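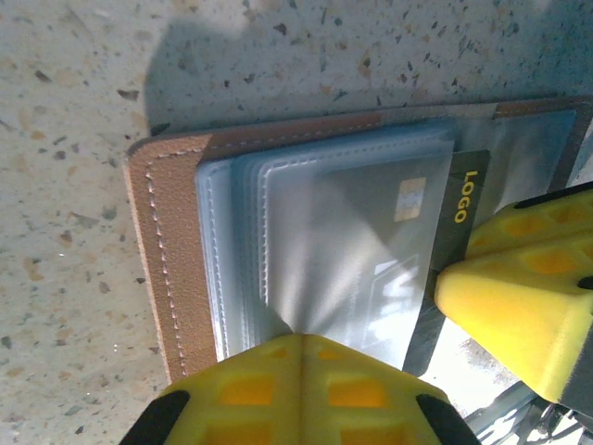 I've been meaning to write this one up for ages, and since I now have a fresh cup of coffee and a purse that closes for the first time in years, let's do it. This is my review of the Flodska card holder, the tan one, after six months of carrying it pretty much everywhere.

Some background. My old wallet was a brick. It had a coin pocket that didn't zip, a photo window with no photo in it, and slots that had stretched so far that my library card once fell out into a shopping cart and went home with the next customer. (I got it back! Thank you, whoever you are.) My friend Azadeh had switched to one of those booklet-type card holders, with clear plastic sleeves inside a folding cover, and kept telling me to get one. I finally ordered mine in August from Georgiou, the little luggage shop downtown that also sells online. It was on sale and came in five days.

So what do you get? It's a small brown leather cover with rounded corners and a pale stitched line running just inside the edge, and then a stack of see-through sleeves in the middle that you flip like pages. No coin pocket, no zipper. I love the color, a warm tan that goes with both my bags. The surface is matte with a little texture to it, so it doesn't slide around when I put it down to dig for my keys.

The stitching was what I worried about most, because the reviews on the Rellia (the other one I was looking at) were full of pictures of loose threads. Mine has held up great. I did have one tiny end sticking out near the fold when it arrived and I snipped it off with nail scissors, and it hasn't moved since.

Now the sleeves. The good part first: you can see every card without pulling anything out, and I cannot tell you how much time this saves me at the pharmacy. One flip and there's my insurance card, another flip and there's the bank card. I keep the ones I use most near the front and the coffee punch cards at the back where they can think about what they've done. 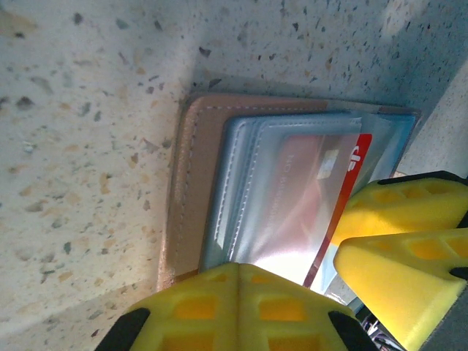 The less good part is that the sleeves are snug. For the first two or three weeks I had to really pinch a card and wiggle it to get it out, which is not fun with a line behind you and mittens on. They do loosen up. Bujar, my brother-in-law, told me to leave two old gift cards together in each sleeve overnight, and that helped a lot, though I'd be careful about doing it for longer – I left one that way over a long weekend and now that sleeve is a bit too roomy.

The other thing is glare. Clear plastic is shiny, and if you're standing under a bright light you end up tilting the whole thing back and forth trying to read the number on a card. I have a speckled countertop at home where I pay bills and order things online, and there's one spot where the light bounces right off the sleeves into my eyes. I just take the card out now.

I should mention the smell, too. It had a strong new-shoe smell for about a week. I kind of liked it! My husband did not, and it lived on the windowsill until he stopped complaining.

How does it compare? I borrowed a Himer from a coworker for a weekend before I bought this one. The Himer is thinner and fits better in a front jeans pocket, but it only has a few slots and they're all leather, so you're back to pulling cards out to see what they are. If you only carry a license and one bank card, get something like that and be happy. If you're like me and every store in town has talked you into a loyalty card, the sleeves are worth the extra bulk. Mine isn't slim when it's full, and I wouldn't want to sit on it.

For cleaning I wipe the cover with a barely damp cloth and dry it right away. The sleeves pick up fingerprints like crazy and I go over them with the cloth from my glasses case maybe once a month, if I remember.

Would I buy it again? Yes, in the same color, and I've already given one to my mom, who has filled hers entirely with coupons. I'd knock off half a star for the tight sleeves and another half for the glare, so four out of five from me. If Flodska ever makes one with matte sleeves, I'll be first in line.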